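Hand Piecing > English Paper Piecing > Hexagons

Thread: 1,000 hexagons and I'm in love (also I have questions)

scrapbasket_tee
Okay, I have been lurking here since February and I finally have something to show for it. I started the Cumance pattern, the one with the big rosettes that run into each other and then fade out to plain background at the corners. It calls for 1,000 hexagons. I have 300 basted and I think about them at work. I think about them in the car. My husband found one stuck to his sock and brought it to me very solemnly on a saucer!

Two questions for you lovely people. First, am I supposed to be glue basting? I've been doing mine with needle and thread through the paper and everybody on the videos seems to be gluing. Second, what color do you put in the middle of your rosettes? The pattern shows yellow in every single one and I keep going back and forth.
Tracey Sugden, very new, very happy

oldpapers
Welcome Tracey! 300 is a proper pile, well done you. Glue all the way for me. A tiny line of it on the seam allowance, fold, press with your finger, next one. I can do a whole rosette's worth while the pasta boils. Thread basting is lovely if you have four hands and a second lifetime.

mrs_whipstitch
I'm going to disagree with oldpapers (we do this every few months, Tracey, don't be alarmed). Thread basting gives you a softer edge and the papers pop right out. With glue you're peeling, and if you've left the top in a cupboard for a winter you are REALLY peeling. I lost the corners off a whole row of a nice linen blend that way. If you're already doing thread and you like it, please don't switch just because the videos do.

oldpapers
That's too much glue, though. Anybody's papers will stick if you frost them like a cake.

mrs_whipstitch
It was the thinnest line of glue you ever saw and I stand by it.

e_ibarra
Hi Tracey, Emiliano here. I do both, depending on size. Anything with a side under an inch gets glue, because my fingers are big and thread basting the little ones makes me say things. Inch and up gets thread, and I only catch the folds at the back and never go through the paper. You leave the basting in for good, there's nothing to snip, and the papers come out easily and can be used again. Worth trying on a few before you do the other 700!

On the centers: yellow, yellow, yellow. My grandmother's quilt had yellow in the middle of every flower, and the prints around them were all kinds of odd things, shirting and curtain scraps and a piece of what I'm sure was a tablecloth. The yellow is why it reads as one quilt. Your eye hops from one to the next.

scrapbasket_tee
Emiliano, I just tried catching only the folds and I'm thrilled. Why was I going through the paper?? My needle was so blunt from all that cardstock.

And tell me more about yellow. Did she use the same yellow all over or different ones?

e_ibarra
Different ones. Some nearly cream, one or two quite loud. I count it as one of the best things about it.

halfinchhex
Putting in a vote against yellow, sorry! I know it's traditional and I know I'm outnumbered. I made a whole baby quilt with yellow centers and from across the room it looked like fried eggs. I redid the next one with a deep navy in the middles and the rosettes looked like they had some depth to them. If your prints are busy, dark centers calm them down. Just lay a few out on the floor and stand on a chair before you sew anything.

oldpapers
Fried eggs only happens if the first ring is white or cream. Put a medium print in the first ring and you're fine.

halfinchhex
The first ring was pale green. Fried eggs on lettuce.

mrs_whipstitch
I love fried eggs on lettuce and I'd sleep under it tonight.

What are you sewing them together with, Tracey? That matters more than the basting if you ask me. I was using ordinary piecing cotton for years and you could see every whipstitch as a little dot on the front. I went over to the Samel fine thread last year and it just sinks in. I use the gray for practically everything, including yellow. It does tangle if you cut it long, so keep it shorter than your forearm.

scrapbasket_tee
I'm using whatever was in the tin! I think some of it came with the tin. I'll get the Samel. Is gray really okay on yellow? My dots show terribly there.

mrs_whipstitch
Pale gray, yes. Mid gray on the darks. And take smaller bites, just two or three threads of the fabric, with the needle straight across the fold instead of at a slant. If you're catching paper you're going too deep.

needle_and_nap
Can I jump in with a flat back stitch plug? You lay the two hexagons side by side face down and sew across the gap without folding them together. It takes a bit of getting used to but the stitches pretty much vanish. I hold mine with a bit of washi tape. It's slower, but if the dots bother you, this is your fix.

For yellow fabric, I got a fat quarter bundle from the Furtună range at Brundico and it had three yellows that all work together. One's a tiny dot, one's a crosshatch, one is plain. You get loads of one-inch hexagons out of a fat quarter if you cut strips first. Brundico cut generously too, mine all came up a touch over.

halfinchhex
Okay, the crosshatch one is very nice. I have it. I used it for a binding. I'm still not putting it in a center.

scrapbasket_tee
Update! I have sewn 11 rosettes, seven with yellow centers and four with navy, and I did the standing on a chair thing. The dog thought it was a game and rearranged the bottom corner, which I left because it was better. I'm going yellow. Sorry halfinchhex, the navy ones are gorgeous and they're going to be a cushion! The yellow ones made me grin every time I walked past the door.

Flat back stitch is going well too, by the way, once I stopped pulling so tight. And I've got a mix of yellows like Emiliano's grandmother, with the loudest one saved for the middle of the quilt.

halfinchhex
A navy cushion on a yellow quilt is all I've ever wanted. Post both when they're done.

e_ibarra
So happy about this! Save every scrap of the loud one, you'll want it for a patch some day. One more vote for yellow from me, and it looks good with wood tones as well if you're thinking about brown for the background.
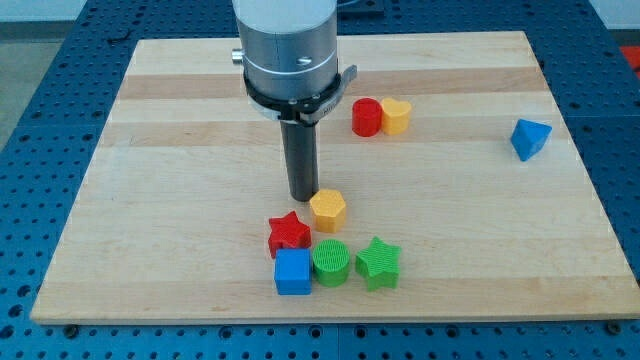

Similar threads

Best size hexagon for a first project?
Removing papers before or after the borders go on
Finishing a hexagon edge: trim it straight or bind every point
Whipstitch or ladder stitch, and which thread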